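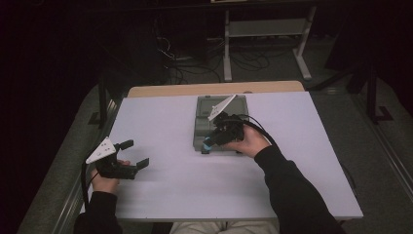

What counts as a demonstration?
One full run of the task by a person, start to finish, recorded as paired observations and actions. If either half is missing you've got a video or you've got a joint log. Can't train on either by itself.

Week 8 notes — Teaching by showing
Lecturer: Karlijn Hendriks. Tutor for this block: Rangi Ellery
Rough notes, will tidy before the exam. Maybe.

1. Where we got to

Last week: writing the motion by hand. Waypoints, if/else, a lot of swearing. Works fine when the part is always in the same spot. Falls over when it isn't. This week we skip the waypoints and get a person to show the task. Three ways of doing that, all in use, all annoying in their own way.

2. Kinaesthetic teaching

Grab the arm, push it through the motion. Arm is in gravity comp so it floats (sort of). Joint angles come straight off the encoders.

Good: what you record is something the arm can reach, because the arm just did it.
Bad: your body is in the camera view the whole time. Two arms at once is miserable. Fine finger work is close to impossible, you're steering a wrist from the outside.

Those of you who did the Clodow exercise in August know the feeling. Heavy elbow, jerky paths. Smoothing helps the plot look nice and doesn't do much for the contact part.

3. Teleoperation

You're over here, robot's over there. Leader arms, VR controllers, a space mouse if you're patient. Recorded actions are the commands sent.

Good: robot's own cameras see what they'll see at run time. No hands in shot.
Bad: lag, no feel (mostly), and you need the whole robot tied up for every hour of data. Operators get slow and careful, then the policy is slow and careful too. Ankit Vashisht's guest slot covered this, see the Gratitz slides, section on operator pauses. Long pauses in the data = policy that learns to stop and sit there. Trim them or label them.

Question from the back: does a better operator always give better data? Depends. Very skilled people take short cuts that only work with skilled hands. Middle of the pack, consistent, is often easier to learn from.

4. Hand-held grippers

Person holds the gripper, one per hand for two-handed jobs, and does the task at a table. Robot isn't involved at all until later. You recover where each gripper went from tracking (markers on the gripper, cameras on the gripper, or both), plus how far open the fingers are.

Good: fast. You feel the contact through the tool. Two hands is natural. You can take it somewhere other than the lab.
Bad: nothing stops you doing a motion the robot can't follow. Human wrists and shoulders are generous. Check every trajectory against the arm's joint limits and speed limits BEFORE training, throw out what fails.

Also tracking dropouts. If you use markers, they have to stay visible to whatever is doing the tracking. Roll your wrist too far and they're gone. Short gap, interpolate. Long gap, bin the run.

5. Rules for the prac

Candela Olmedo wrote the original list, I've cut it down.

— One task per session. Don't mix open-the-case with close-the-case in the one folder.
— Start with hands back, finish with hands back. Gives a clean start and end.
— Move the object between runs. A few centimetres, a bit of rotation. If it's always in the same place you've just rebuilt last week's waypoints.
— Touch the object with the gripper fingers only. No sneaky thumb. The robot hasn't got your thumb.
— Fumbled it? Keep going if you can recover, and tag it "recovery". These are worth having.
— Dropped it on the floor? Stop, tag as fail, reset.
— Cables clear of the work area before each run. A cable draggin on the object changes the forces.
— Swap operators when you get sloppy. You'll be sloppy before you notice.

6. How much data

Depends on the task, how much it varies, and how fussy the contact is. For the prac each group hands in 100 usable runs. Usable means after the limit check and after the dropouts are binned, so record more than that. The shared Tautahi set has 288 runs of the same kind of task if you want something to compare yours with. Don't pad your submission with it, we will notice.

Someone asked about the 4,000 figure on the slide. That's frames in the worked example, not runs. Sorry, bad label, fixing it.

7. What the learner sees

Observation in, short chunk of actions out. Simple version is behaviour cloning, plain supervised learning.

The catch is drift. Small error, now you're somewhere the demonstrator never was, next error is bigger, and so on. Fixes we talked about:
recovery runs in the data (see above)
predicting chunks instead of single steps
going back and collecting more from the states where it went wrong

Draw the drift picture in your own notes, it will come up.

8. Frames, quickly

Marker frame, gripper tip frame, table frame, robot base frame. Write down every transform and which way it goes. Most of the broken prac submissions last year were one transform applied backwards. Relative actions (tip now to tip next) save you some of this pain but not all of it.

9. For next week

Read the Wikico handout, first half. Skip the maths appendix unless you're keen.
Bring one plot: gripper opening against time for a single run, with the grasp and the release marked by hand.
Groups of 3. If you haven't got a group see Anong Somboon after the tutorial.
Prac sheet is on the course page, version dated October 24, 2021. Ignore the older one, the tag names are wrong in it.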